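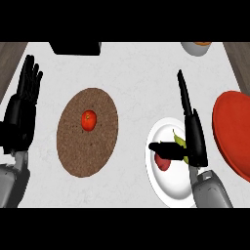 Project report: review of the Kendeo two-hand simulation kit
Junstead, Dec 30, 2025

1. What we were asked to do

Pick a robotics product that a school or small lab could really buy, use it for a term, say if it's worth the money. We took Kendeo. It's a software kit, no hardware at all, you get two simulated arms with hands, a kitchen worktop, a box of food and crockery to put on it and a set of tasks. Runs on a normal desktop with a decent graphics card. Price for the education licence was 493 a year per machine, we had one machine, so that was the whole budget gone more or less.

The other option was Rainer, which has more robots but only simple grippers, no fingers. We wanted fingers. Looking back, fingers are where most of our time went.

2. Setup

Install took an afternoon. The guide is for an older version and two menu names have changed (Scene is now Workspace, Replay has moved under Tools). Driver problem on first start, fixed with an update. After that no crashes worth mentioning exept when we opened two workspaces at once, so don't.

Controls: keyboard and mouse for the first week, awful. Then the Brakunico gloves borrowed from the department, much better. Calibration has to be done every session and the left thumb drifts. Kendeo says the gloves are supported, and they are, but the page on them is half a page long.

3. The task

We used the produce tasks on the marble worktop. The one we spent longest on has a tomato on a cork trivet on the left and a white plate with other bits of food on it to the right. Goal is to get the tomato over to the plate without knocking anything off. Sounds easy. Right hand is nearer the plate, left hand is nearer the trivet, so you either reach across with the right or pick up with the left and lean over. The kit doesn't tell you which, it only scores the end position.

Reaching across was quicker to learn. Problem is the thumb. When the right hand is low over the plate the thumb sticks out sideways over the food and you can't see what's under it. Several of our failed runs were this, hand comes back with the tomato and the thumb drags something on the way. Raising the wrist before coming back helped a lot. Should have worked that out sooner.

4. Results

17 full sessions logged. 11 of them usable, the rest had bad glove calibration or somebody forgot to press record. Recorded runs are saved as short files you can replay from the fixed view, and you can export them as video or as joint positions. Export is capped at 2000 steps per file, which is not in the guide, we found out when a long run came out chopped.

Success got better over the term but we didn't keep the practice runs seperate from the proper ones at the start, so we haven't put a graph in. Our mistake not the kit's.

5. Good points

Contact is believable. Round things roll if you nudge them, they don't stick to the fingers like in the free tool we tried in first year.
Hands look right and move right, fingers bend one at a time.
Resetting is instant. Big difference compared to tidying a real bench after every go.
Objects can be swapped or shifted, so runs aren't all the same.

6. Bad points

One camera view by default. A second one can be added but it slows everything down.
Things at the far edge of the worktop can be half out of view, annoying if the task needs them.
No feeling of touch through the gloves, so you squeeze too hard.
Support answered in four days, then asked for a log file we'd already sent.
Black hands over dark objects are hard to judge.

7. Would we buy it again

Yes for a group project, no for one person on their own, too much money for how long the learning takes. If the department already has gloves then it's decent value. Without them get the trial first and see if you can put up with the keyboard.

8. Still to do

Try the left hand pick up properly. Redo the six lost sessions in January. Ask Kendeo if the export limit can be raised. Write up the glove calibration steps for next year's group becuase the guide won't help them.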